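# Comparing two hand controllers on a laundry task

These notes cover how to run an A/B test of two hand controllers on a two-arm setup. We used the Stovier controller and the Sampaio controller. The arms, hands and head camera stay the same for both runs. Change one thing at a time or the logs are useless.

## Before you start

- Home both arms and check that the wrist fasteners are tight.
- Route loose cables away from the elbows.
- Set the logging rate to 156 Hz on both controllers. Stovier defaults to a higher rate and will fill the disk.
- Set the grip timeout to 2000 ms.

## Run the test

1. Load the Stovier profile and restart the hand driver. A reload without a restart keeps the old current limits.
2. Set the finger current limit to 300 mA per finger.
3. Open the washer door by hand. Door opening is a separate test.
4. Start the log, then start the task script.
5. Let the arms take one garment with both hands and hold it in front of the drum for 3 seconds. 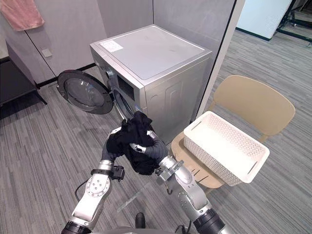 6. Stop the log before releasing the grip. The release spike makes the current plots hard to scale.
7. Repeat with the Sampaio profile, using the same garment and the same start pose.

If a hand drops the cloth during the hold, mark the run as failed and keep the log. Do not raise the current limit partway through a set.

## Reading the logs

Plot finger current against commanded position. A flat current with a drifting position means the fingers are slipping. Stovier reports current per finger; Sampaio reports one value per hand, so sum the Stovier channels before comparing.

Dark cloth gave Maysoun Chidiac poor depth data at the head camera. Her fix was to lock the exposure before step 4. The setting is saved in the camera profile and survives a restart.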